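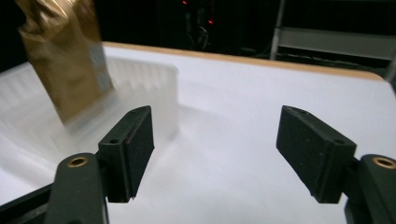 首页 产品 配件 下载 支持 联系我们

产品 > 示教与数据采集设备 > 手持式

Sorby 手持示教夹爪

Sorby 是 Jastby 的手持式示教夹爪。操作者握住手柄，像用一把大镊子那样直接完成任务，夹爪上的相机和记录单元同步保存画面、手部位姿和开口宽度。示教现场不需要机器人本体。采集到的数据经过处理后，可以用于训练装有同规格指端的机械臂。

本页介绍手持单元、指端组件、记录单元和随附软件。如需通过主从方式远程操作机械臂进行示教，请看 Sarkov 遥操作套件的页面，两者的数据格式相同，可以放在同一个数据集里使用。

适用任务

Sorby 主要面向桌面范围内的单手操作：拿取和摆放袋装、盒装物品，把物品放进托盘或从托盘中取出，开合轻型抽屉，整理线缆，叠放软质包装。两只手各持一台时可以做双手任务，两台之间用同步线连接。

不建议用于以下场合：需要持续大力夹紧的装配、接触高温工件、有切削液或大量粉尘的环境。手持单元没有防水设计。

手持单元

手柄为直握式，扳机在食指位置，扳机行程和两指开口成固定比例。松开扳机时两指由回位弹簧撑开。左右手通用，扳机护圈可以拆下换边，换边后需要重新做一次开口标定。

最大开口 90 毫米。开口宽度由手柄内的编码器读取，不依赖图像识别，指端被物体遮住时读数仍然有效。

相机装在手柄前方，朝向指端，两根指头始终处在画面下部。相机的安装角度出厂时已固定，用户不要松动支架上的四颗螺钉。松动过的支架需要重新做相机标定，标定板文件在下载页。镜头前有一片可更换的保护片，划伤后请及时换掉，划痕会在强光下形成光斑。

手柄上有两个按键。上键短按开始或结束一段记录，长按作废上一段。下键用于打标记，例如一个任务里分“抓取”和“放置”两步时，可以在中间按一次。标记会写进时间轴，后期切分时可以直接调用。

指端组件

标准指端由黑色安装臂和矩形指垫块组成，左右对称。安装臂上带黄铜螺纹嵌件，反复拆装不会磨坏塑料孔。指垫块内侧为细纹橡胶面，边缘倒角，工作时略微向内倾斜，夹薄物时两指前端先接触。

橡胶面会随使用变光滑。判断是否要换，可以用指端夹住一张复印纸的边缘轻轻提起，提不住就该换了。更换时左右两块一起换，只换一侧会造成夹持时物体偏转。清洁用干布或稍微蘸湿的无绒布，不要用酒精长时间浸泡。

机器人侧使用的指端与手持侧为同一组零件，通过转接座装到机械臂末端。转接座目前有三种孔位，订货时请注明机械臂法兰的规格。手持侧和机器人侧的指端磨损程度应该接近，否则示教时夹得住的东西，机器人执行时可能打滑。我们建议两侧同批更换。

可选指端：
加长型，用于从较深的料盒里取物。
窄型，用于并排摆放的小件。
软质型，用于表面容易压痕的包装。

换用可选指端后，需要在软件里选择对应型号，开口零点和指尖位置会随之改变。不同指端采集的数据请分开存放，不要混在同一个任务目录下。

记录单元

记录单元为腰挂式，通过一根带锁紧的线缆与手柄相连。线长 1.5 米，出线口在手柄尾端。腰挂式的好处是手上重量轻，连续操作时手腕不容易累。惯用右手的操作者一般把记录单元挂在右后侧，线从手臂外侧走，用附带的两条绑带固定在上臂和前臂。

电池可热插拔，换电时当前一段记录会自动结束并保存。满电可连续记录 80 分钟。充电座一次充两块电池，指示灯红色为充电中，绿色为充满。

记录单元正面有一个小屏，显示剩余容量、电量、当前段数和位姿跟踪状态。跟踪状态为黄色时数据仍会保存，但软件导入时会提示检查；为红色时请停下来，把夹爪放回起始位重新初始化。

位姿跟踪

手持单元的位姿由相机画面和内置惯性单元共同计算，不需要外部基站。跟踪效果与环境有关：

桌面是纯白或纯黑、没有任何纹理时，请在桌边或背景里留一些固定的物体，例如货架、工具箱。也可以在桌角贴随附的定位贴。
光线要足够，避免只有一侧强光。背景偏暗可以接受，桌面本身不要太暗。
快速甩动会使画面模糊，跟踪精度下降。移动速度以能看清指尖为准，接近物体时再放慢。少量模糊帧不影响整段使用，软件会按时间插值。
反光包装、半透明托盘可以正常示教，但不要把它们当作跟踪的参照物。
示教过程中不要移动桌子。桌子被碰动过的那一段请作废重录。

示教流程

1. 按任务布置桌面，物品的初始位置每次要有变化，变化范围应覆盖机器人实际会遇到的情况。
2. 装好指端，确认安装臂螺钉已拧紧，用手轻推指垫块应无晃动。
3. 开机，把夹爪放在起始座上静置，等屏幕上的跟踪状态变绿。
4. 完全捏紧扳机一次，再完全松开一次，完成开口校零。
5. 按上键，听到提示音后拿起夹爪开始操作。
6. 完成任务后把夹爪移到物品上方停一下，再按上键结束。
7. 复位桌面，重复第 5、6 步。每录完一组，在屏幕上确认段数。

动作要求：另一只手不要进入画面；不要用手柄外壳去推物品，只用指端接触；夹空了可以接着再夹，这样的段落保留，训练时有用；物品掉到地上的段落作废。

一个简单的取放任务，通常录 40 段就可以做第一次训练，看看机器人大致会在哪里出错，再针对这些位置补录。任务里物品种类多、摆放方式杂的，要准备更多数据。我们用 Sorby 做的袋装物品入托盘参考数据集共 2,704 段，购买设备后可以在支持页申请下载，用来检查自己的处理流程是否正常。

软件

随机附带 Tolentino 数据工具，可在 Linux 和 Windows 上运行，授权不限台数。主要功能如下。

导入：插上记录单元后自动列出所有段落，已作废的默认不导入。
检查：逐段播放画面，下方同步显示开口曲线和位姿曲线，曲线有跳变的位置会标红。
切分：按标记切分，也可手动拖动切点。
可达性检查：选择机械臂型号和安装位置后，软件会算出哪些段落超出机械臂的工作范围或速度限制，这些段落可以批量排除。
导出：导出为常见的训练格式，图像可选原始分辨率或缩小后的版本，缩放比例写在数据集说明文件里。

可达性检查最好在正式采集之前先做一次。录几段试一试，看桌子高度和机械臂安装位置是否合适。人手能轻松转过去的角度，机械臂不一定转得过去，录完几百段再发现就很费时间。

与 Sarkov 遥操作套件的区别

Sorby 采集速度快，换场地方便，一个箱子就能带走，适合先把数据量做起来。缺点是操作者感觉到的力不会被记录，而且机械臂能不能走出同样的轨迹要事后检查。

Sarkov 由主手和从动机械臂组成，操作者坐在主手前，看着屏幕或现场遥控机械臂完成任务。录下来的轨迹一定是机械臂走过的，不存在可达性问题，同时记录关节电流。缺点是速度慢，操作者需要几天练习，场地固定。

不少用户两种都用：大部分数据用 Sorby 录，接触较复杂的一小部分用 Sarkov 补。两种数据在 Tolentino 里用来源字段区分。

装箱清单

手持单元一台（已装标准指端）
记录单元一台
电池两块，充电座一个
连接线一根，绑带两条
起始座一个
备用指垫块一对
相机保护片三片
定位贴一套
内六角扳手两把
便携箱一个

双手套装包含以上内容两份和同步线一根，充电座为四位。

维护

每次使用前检查指端螺钉和线缆锁紧。每周清洁一次相机保护片和指垫。扳机回位变慢时，拆下护圈，用软刷清理扳机轴两侧的灰尘，不要加油。黄铜嵌件如果出现松动，请更换整条安装臂，不要用胶水固定。

长期不用时把电池取出，存放在便携箱的电池格里，电量留一半左右。

手持单元、记录单元保修一年。指垫块、保护片、绑带为消耗件，不在保修范围内。自行拆开手柄外壳的，不再保修。

常见问题

可以用自己打印的指端吗？
可以，安装孔图纸在下载页。自制指端需要在软件里填写指尖到安装面的距离，并且机器人侧也要用同一份。重量明显大于标准指端时，扳机回位可能不到底。

没有机械臂能先用吗？
可以，先录数据，可达性检查可以等机械臂型号确定以后再做。

一块桌面能同时有两个人录吗？
不建议。两人的手会互相进入对方画面，复位桌面时也容易碰动对方的物品。

记录单元存满了怎么办？
屏幕会提前提示，存满后自动停止，已经录好的段落不会被覆盖。导出并核对以后，在 Tolentino 里清空。

订购

整机接单后排产，指端和消耗件一般有现货。询价时请写明：单手或双手套装、可选指端型号、机械臂型号及法兰规格。线上技术支持时间为每天上午九点到下午六点，星期日休息。

打印本页 | 用电子邮件发送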